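When Reece Fothergill speaks about rules, he speaks slowly, and he likes to put a paper on the table while he speaks. The paper is two pages long. It is the list which every operator at Drokside must follow before the robot arm is allowed to work inside a box, a bin or any other closed space.

"People think the danger is only for the fingers of the human," he says. "Of course this comes first. But most of our small accidents were between the gripper and a wall."

Fothergill came to Drokside from Tesex, where he worked on packing lines. There the rules were written by someone in the office and hung near the door. He remembers that the paper became yellow and that the operators made their own rules, which were often better. So when he was asked to write the list for Drokside, he started by sitting with the night shift.

The first version had 158 points. "It was a terrible document," he says and laughs. "I was proud of it for one week." His colleague Darren Marsden returned it with almost everything crossed out. What stayed was a short check of the empty enclosure, a speed limit near the walls, and a rule about who may reset the arm after a contact.

I asked him about the check of the empty enclosure, because it seemed to me a waste of time. He did not agree. The arm goes in with open fingers and nothing to hold, and the operator watches the wrist camera until the corner is in view. Only then is the first part put inside. "If you do not know how the corner looks when it is empty, you cannot say later what is wrong with it," he explains.

The speed rule caused more discussion. Within 80 millimeters of a wall the arm must go slowly, also when the operator is sure of the path. Marsden wanted a bigger distance, the people from production wanted none. Fothergill admits that the number is a compromise and that it will be looked at again in May, when the Gradus cell is ready.

And the reset? After three contacts in one shift the arm stays stopped, and a second person must come and sign. At the Haworth site they have the same rule, but there the second person can sign by phone. Fothergill does not like it. "You have to stand there and look at the bolts and the pads with your own eyes," he says. "A phone call does not look at anything."
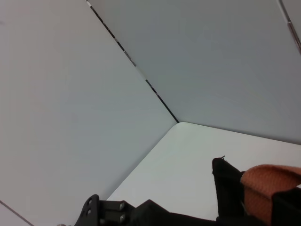 Wrist camera view of an empty enclosure corner, with the gripper in front.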